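Bienestar y conducta del perro en el hogar
Apuntes de la unidad 3: convivencia entre dos o más perros
Docente: Ursina Hämmerli
Aula de Toledo, octubre de 2025

1. Objeto de la unidad

Se estudia la relación entre perros que comparten vivienda y el modo en que el propietario debe intervenir en ella. Se da por conocido el contenido de la unidad anterior (señales de calma y lenguaje corporal).

2. Recursos compartidos

Se entiende por recurso todo aquello que el animal procura conservar: comida, agua, lugar de descanso, juguetes y atención de las personas. Cada perro dispondrá de su propio comedero. El agua se ofrecerá en más de un punto de la casa y se renovará a diario. 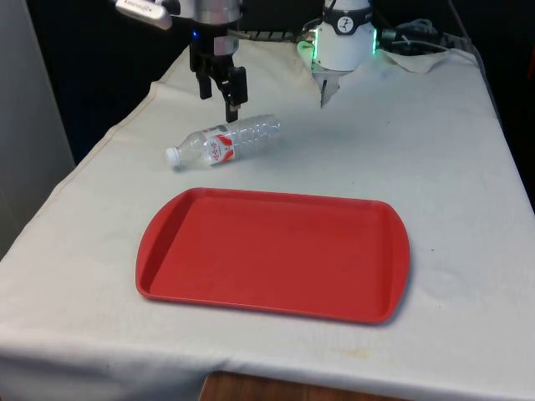
3. Presentación de un segundo perro

El primer encuentro se realizará en terreno neutral, con correa floja y en paseo paralelo. La distancia inicial será de 20 metros y se reducirá según la respuesta de ambos animales. En el caso Brallia, hembra adulta de 17 kilos, el acercamiento exigió tres sesiones. Durante los paseos largos se harán pausas para beber, con los perros separados.
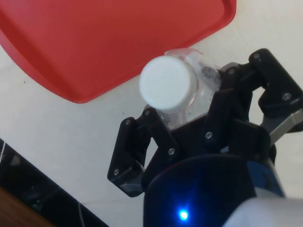 Eldana Tsegaye objetó en este punto que el paseo paralelo resulta poco útil con perros de edad avanzada, que se cansan antes de relajarse, y propuso sustituirlo por encuentros breves y repetidos. Se admite la propuesta para animales con movilidad reducida.

4. Separación temporal

Conviene que cada perro aprenda a permanecer solo, aunque exista un vínculo estrecho entre ambos. Wurkis y Ekerent, hermanos de camada, presentaban vocalización persistente cuando uno salía sin el otro. La pauta consistió en ausencias muy cortas, ampliadas de forma gradual hasta el mes de mayo.

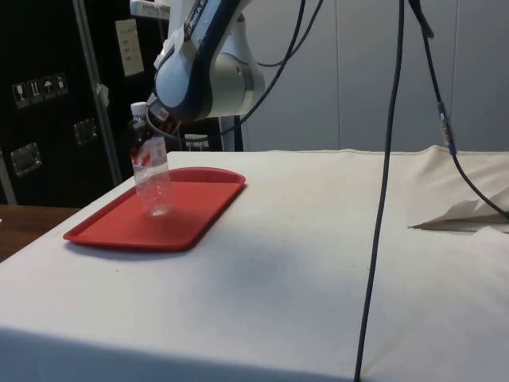

5. Trabajo del alumno

Redáctese un informe de observación de dos perros convivientes, con una extensión máxima de 2000 palabras. Se indicarán edad, sexo, tiempo de convivencia y distribución de los recursos en la vivienda. El informe se entregará a la docente antes del inicio de la unidad siguiente.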